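Lollgate refill shop to stay open through the summer

May 25, 2024

Naima Berrada opened the refill shop in Lollgate with a second-hand counter, a set of kitchen scales and a loan from her sister. Two years on, she has paid back the loan and signed the lease for another twelve months. The shop, Usto, sells washing-up liquid, laundry liquid, shampoo, vinegar and cooking oil by weight. Customers bring their own bottles or take one from the shelf by the door.

“I was told it would last until the first winter,” Berrada said. “The man who had the unit before me sold phone covers and he gave me until Christmas.”

Before Usto she worked in the office of a cleaning supplies wholesaler, where she took orders from hotels and care homes. She said the job taught her what things cost before they were put into small bottles with a label on the front.

“You would see a drum go out at one price, and then you would go to the supermarket on the way home and see more or less the same stuff at four times that,” she said. “I don't say anyone was cheating. Bottles cost money, lorries cost money. But I thought people round here might like to pay for the soap and leave out the rest.”

The shop has 226 regular customers on its card scheme. Most come every three or four weeks. Berrada said the older ones took to it fastest, as many of them remembered taking lemonade bottles back for the deposit.

The shelf by the door was started by a customer. Genalyn Mangubat, who lives two streets away and works nights at the hospital laundry, came in one morning with a carrier bag of clean empties and asked if anyone could use them. Berrada put them in a crate with a note on it. By the end of the week the crate had been emptied and filled again.

“I can't throw a good bottle away,” Mangubat said. “My mother kept everything. She had oil bottles older than me. When I moved here I had a cupboard full of them and my husband said it was him or the bottles.”
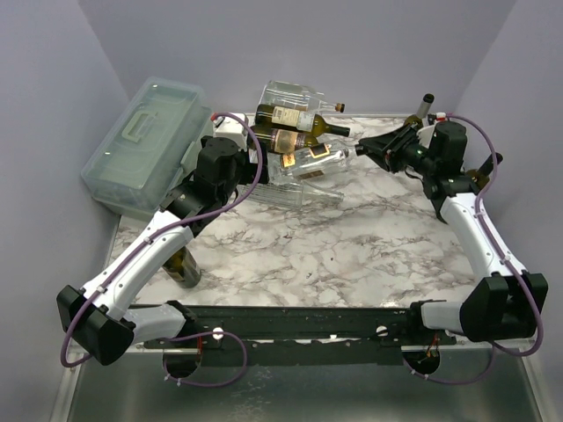
Mangubat now looks after the shelf on two mornings a week, after her shift. She washes what comes in, throws out anything that smells, and matches lids to necks. The lids are the hard part, she said, and she keeps the spare ones in a biscuit tin under the counter.

“People bring the bottle and forget the lid, or they bring the lid in their pocket a month later,” she said. “Milk bottles I won't take. You never get the smell out. Anything that had bleach in it goes straight to the recycling.”

Not everything has gone well. An early batch of shampoo separated in the cold and had to be sent back. The oil tap leaked over a weekend and Berrada spent the next morning on her knees with cat litter and old towels. She also stopped selling dry goods after a few months, having lost a sack of rice to moths.

“I still get asked for lentils,” she said. “I tell them to go to Nustov, on the corner. He has lentils. He sends people to me for soap, so it works out.”

Prices are a worry. Her supplier has put the cost of laundry liquid up twice, and she passed on only the first rise. A litre of washing-up liquid is now 69 pence more than it was when she opened. She keeps a handwritten list of every price change pinned up behind the till, where customers can read it.

“If it goes up they can see when and by how much,” she said. “A few people grumble. I would grumble too.”

The rent was the other question. The landlord had asked for a longer lease, and Berrada said she went back and forth on it for most of the spring. In the end they settled on one year, with the rent held at 287 pounds a month more than she paid at the start. She had hoped for less.

In July she plans to close for a few days to have the floor redone and a second sink put in at the back, so that bottles can be washed away from the counter. Mangubat has asked for a proper drying rack as well. At the moment she stands the bottles upside down on a tea towel on the windowsill, and they fall over whenever a bus goes past.

“She wants a rack, she will get a rack,” Berrada said. “I just need to find one that fits the wall.”

Usto is open from nine until five, and until two on the mornings when Mangubat is in.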